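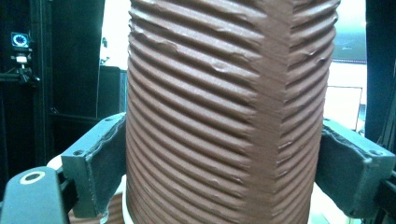

What time does the first checkpoint close on the Gustside walk this year? It closes at 12, and anyone who hasn't reached it by then will be asked to take the bus back from Kragh.

I'm putting that at the top as it was the question I got most after the last message. The rest is in reply to the one quoted here.

> Is the route the same as last September? We did it then and the
> stretch after Kragh was very muddy, and two of our group turned
> back at the stile. Also, can we still enter on the day? The Hitaris
> page only shows the short walk for me. And is there parking at the
> Gutbridge end, or do we all have to start from Gustside?

The route is the same as far as Kragh. After that we leave the river path and go up the farm track, then along the top of the wood and down into Gutbridge by the chapel. It's a bit longer and there is a proper climb in it, but the ground is much firmer. The stile has gone altogether, and there is now a gate that you can get a dog through. Please shut it behind you, as there will be sheep in the next field.

The river path is still open if you want to walk it another day. It just isn't part of the event, so there will be no marshals on it and no arrows.

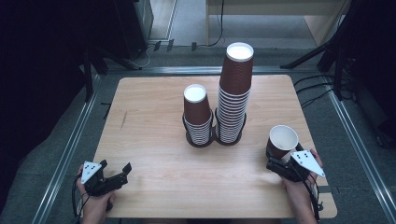
The arrows are yellow again. Last year some were turned round between the quarry and the road, so this time we'll put them up on Saturday morning and leave the night before alone. If you come to a junction without one, carry straight on until the next marshal. The printed route card has the junctions numbered to match the map, and I'd take one even if you know the way.

Entry on the day is possible for the short walk only. The long walk has a limit of 400 and the landowner wants the list beforehand. The Hitaris page was showing the wrong thing for part of last week – if you still can't see the long walk, log out and in again and it should appear. Over 100 places were left when I looked this morning. If you want to swap from one walk to the other, write to the entries address and don't enter twice.

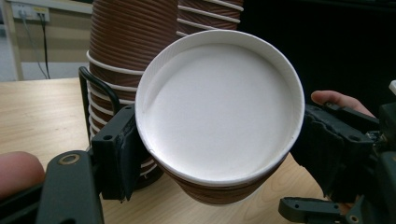
Paper cup with ribbed brown sleeve

Parking: the field at Gustside opens early and costs nothing. At Gutbridge there is only the station car park, and it fills up with shoppers. If you leave a car there, the first bus to the start goes at 10, which is too late for the long walk but fine for the short one. Buses back to Gustside leave from outside the station all afternoon and stop at Kragh on request.

Dogs on leads the whole way, please – the farm was firm on that when it agreed to the new track.

Still to be settled is whether the chapel will be unlocked for the toilets. I've asked and will post the answer to the list when I have it.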